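Threads > Music > Adugna

Adugna's second EP, Vellidine, is out today, 20 March 2020. It has six tracks and runs just under half an hour.

The vinyl is limited to 600 copies – 195 were gone in preorders.
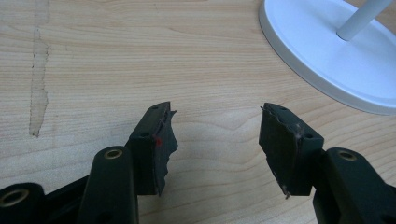 Lizelle Steyn replied that the title track sounded better live in Jomimstead, with the slower intro. I like the record's version more.

The tour dates have moved to August. Tickets already bought still work. Next up is a remix of Grorkine, with no date yet.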